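Sorell Open Day Recordings: README

Contents

This folder holds recordings from the open day at the Sorell workshop in November. Visitors watched a two-arm robot handle laundry in a furnished test bay. The sessions were run by Patrício and exported with Festico. Release 3 contains 1,791 episodes, trimmed from more than 2,000 raw takes. Takes with a missing stream were dropped.

Each episode has one head view and two wrist views. Streams are stored separately and share a clock. Sample stills:

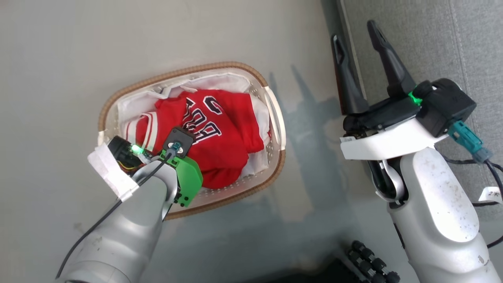
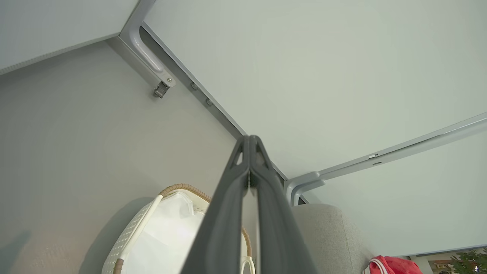
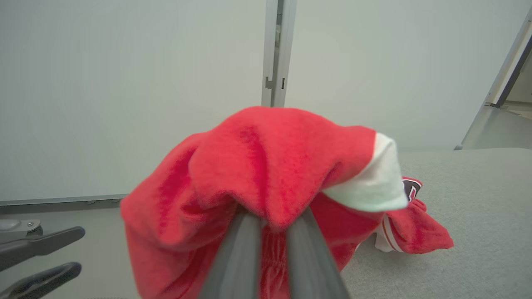
Clekis is the label format used for all cloth episodes. A label file lists the garment, the gripper state and the support surface for every labeled segment. Garment is recorded by color and type only. Printed lettering is not transcribed, so the jersey in the basket in the first still is entered as "red, top" even though black lettering with a white outline shows on its front. Gripper state is either "open" or "closed"; the second still, with both fingertips together and no cloth between them, is "closed, no load." The third is "closed, load."

Known issues

Wrist views include large areas of wall panel and metal rail. Crop before computing color statistics.
Fingers are often out of focus at close range.
Visitor audio was removed. The audio field is kept but empty.

Layout

episodes/ one folder per episode
labels/ Clekis files, same numbering
splits/ 5 text files, one episode number per line

Numbering has gaps where takes were dropped. Do not renumber; the split files refer to the original numbers.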